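Dans l'atelier, on apprend aux pinces à plier

Je vous avais promis en septembre des nouvelles de Hosholm, et comme plusieurs d'entre vous m'ont relancée (gentiment, merci !), je m'y colle. Pour ceux qui prennent la lettre en route : Hosholm, c'est la société de services où je travaille, on s'occupe du linge, de l'accueil et des petites fournitures pour des salles de sport et des espaces de détente. Pas le métier le plus glamour de la terre. On plie, on range, on essuie, on remet en place, et le lendemain on recommence.

Depuis le printemps, la direction s'est mis en tête d'automatiser une partie du rangement. Le projet s'appelle Graden, et au début je peux vous dire que le mot passait mal à la pause café. On imaginait un gros bras articulé qui allait débarquer un matin à notre place. Pour l'instant, le bras, on ne l'a pas vu. Ce qu'on a reçu, ce sont des pinces à main, avec une caméra dessus. On fait notre travail avec, tout bêtement, et les enregistrements servent ensuite à entraîner le système.

Nous sommes 6 dans l'équipe à nous y être mis. La première semaine a été pénible, je ne vais pas vous raconter d'histoires. Quand vous pliez une serviette à la main depuis huit ans, vous ne savez même plus comment vous faites, vos doigts partent tout seuls. Avec deux mâchoires, il faut réapprendre à attraper un coin, à le lâcher sans entraîner le reste, à lisser sans tout chiffonner. J'ai passé un après-midi entier sur le même carré de tissu. Mon fils, à qui j'ai raconté ça le soir, m'a demandé si j'étais payée pour ça – eh bien oui, justement, et c'est un des sujets dont je voulais vous parler.

On travaille directement dans les salles, aux heures calmes, avec les clients autour. Ça surprend un peu les gens au début, et puis ils retournent à leur conversation.

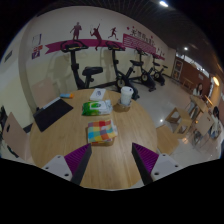

Un tissu à carreaux plié, juste devant les mâchoires ouvertes de la pince, et le petit bazar de la table, côté vélos.

Le tissu, c'est ma bête noire, mais le reste a ses pièges aussi. Un sachet souple, ça se déforme dès qu'on le serre, un gobelet avec son couvercle, il faut le prendre juste assez fort. Carmela Dal Bello, qui coordonne Graden pour nous, insiste pour qu'on ne prépare pas des tables trop propres. Elle veut du vrai désordre, des objets posés de travers, des choses qui gênent. De ce côté-là, elle est servie !

Nous en sommes à 488 enregistrements gardés, toutes tables confondues. Gardés, parce qu'on en jette : quand on hésite trop, quand quelqu'un vous parle et que vous vous arrêtez au milieu du geste. J'ai demandé à voir comment se faisait le tri et on m'a montré, ce que j'ai trouvé plutôt correct. J'ai vu au passage que deux collègues plient dans un sens et moi dans l'autre. Discussion interminable sur le bon sens, toujours pas tranchée à l'heure où j'écris.

Bon, et nous là-dedans ? La question revient à chaque réunion et je préfère vous dire où on en est. Côté salaire, les heures passées avec les pinces sont comptées comme des heures de formation et payées un peu mieux. Il a fallu le demander deux fois, mais c'est écrit. Côté planning, on a obtenu de ne pas dépasser cinq séances par semaine chacun, parce que tenir les pinces fatigue les poignets (Mao en a eu mal jusqu'au coude et a dû lever le pied quinze jours). Côté emploi, on nous assure que personne ne partira et que la machine prendra le pliage de fin de soirée, celui dont personne ne veut. J'aimerais y croire tout à fait. Disons que j'y crois les jours où j'ai bien dormi.

Ce qui a changé pour de bon, c'est qu'on nous demande notre avis. Avant, si je disais qu'un chariot était mal fichu, ça finissait dans une boîte à idées. Maintenant, quand je signale que les mâchoires accrochent les ourlets, quelqu'un le note et revient me voir. Je ne sais pas combien de temps ça durera, alors j'en profite et je râle sur tout, y compris sur l'éclairage du local et la machine à café.

À l'inverse, il y a des choses qui me chiffonnent (pardon). Les tournées se font plus lentement les jours d'enregistrement, et ce sont les collègues restés sur le rangement classique qui rattrapent. Ils ne touchent pas le petit supplément, eux. On en a parlé à Balier, notre responsable de site, qui a promis une rotation à partir de novembre. Je vous dirai si elle est arrivée ou si elle est restée dans le tiroir.

Pour la suite, on doit passer aux grandes serviettes, celles qui pendent de chaque côté de la table et qu'il faut rattraper avant qu'elles ne glissent. Carmela m'a demandé si je voulais commencer. J'ai dit oui, à condition de choisir mon sens de pliage.

Si vous vivez quelque chose du même genre dans votre boîte, écrivez-moi en répondant à cette lettre, surtout si vous avez négocié des primes ou des temps de pause. Je garde vos messages pour un prochain numéro, sans les noms si vous préférez.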